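Trillcombe Mission Trip Journals
Data card, version 9
Last updated: August 9, 2022

Summary

Trillcombe is a text collection of daily journal entries written by members of short-term church mission teams. It holds 1000 entries from 111 trips. Most entries were first posted on parish or team blogs and then submitted by the teams that wrote them. The collection is meant for work on everyday travel writing, group diaries, and the language of faith communities.

Contents

Each record is one journal entry. Entries run from a few lines to several pages. The usual subjects are travel days, building work, children's programs, shared meals, worship, illness, and weather. Prayers and Bible verses are kept in place when they are part of the entry. Hymn texts quoted at length are cut and replaced with the title.

All entries are in English. Words and short greetings in the host language are left as the author spelled them, including spellings that differ within one trip.

Fields

entry_id: unique string, stable across versions
trip_id: links entries from the same trip
day_number: day of the trip, where day 1 is departure from home
country: host country, as given by the team
author_role: one of leader, member, youth, host, unknown
text: the entry, UTF-8, with paragraph breaks kept
source: blog, newsletter, or direct

day_number is blank when the entry covers several days. Teams often wrote up the flight home and the first Sunday back as one post, so blanks are common at the end of a trip.

Sources

Submissions came through two partner projects. Amthorpe handled teams doing construction and repair work. Muli handled teams doing teaching, clinic support, and children's programs. A trip that did both was assigned to whichever project received it first, and the assignment was not changed later. Records from the two projects use the same fields, but Amthorpe entries were typed up from paper more often and contain more spelling errors. These were not corrected.
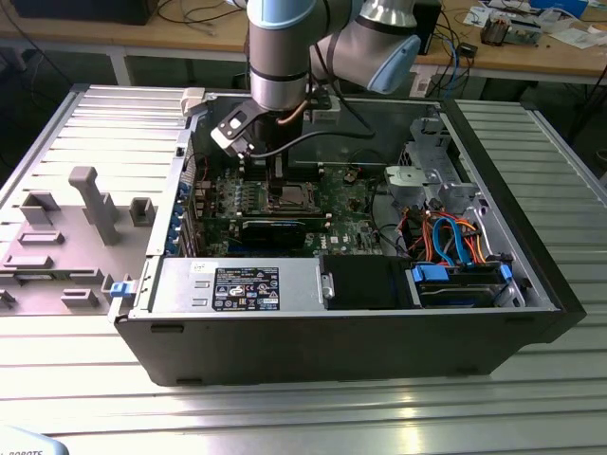
Cleaning was done with Fastden, a small script set kept in the tools folder. It removes page headers, share buttons, comment threads, and repeated sign-offs. It also joins lines that were broken by old blog software. Fastden does not change punctuation or capital letters. Runs of exclamation marks are left alone.

Duplicates were removed by comparing full entries after cleaning. Where a team posted the same entry to a blog and a newsletter, the blog version was kept. Near duplicates, such as a short version written for a Sunday bulletin, remain as separate records.

Privacy

Personal names of team members, hosts, and children were replaced with role tags such as [LEADER] or [CHILD]. Names of towns were kept unless a host church asked for removal. In total, 14 trips have the town name masked. Phone numbers, email addresses, and home addresses were deleted. Some people may still be known to readers who were on the same trip.

Entries that described the medical history of a clinic visitor were left out entirely.

Splits

train, dev, and test are divided by trip_id – no trip appears in more than one split. Users who make their own splits should do the same. Entries from one trip share events, jokes, and whole phrases, and a random split by entry will give scores that are too high.

Known limits

The writers are visitors. Host voices are rare, and author_role is "host" for a small share of records. The collection should not be used to draw conclusions about the towns or churches visited.

Trips in April are over-represented, as many youth teams travel over the Easter break. Cancelled trips are not included, even when the team kept a planning blog.

Changes in version 9

Fixed day_number for trips that crossed the date line.
Merged two trip_id values that referred to the same Muli trip.
Restored paragraph breaks lost in version 8.

License and removal

The text may be used for research and teaching. Reposting full entries outside the collection is not allowed. A team can ask for its entries to be removed by sending the trip_id to the maintainers – removal takes effect in the next version, and the entry_id values are not reused.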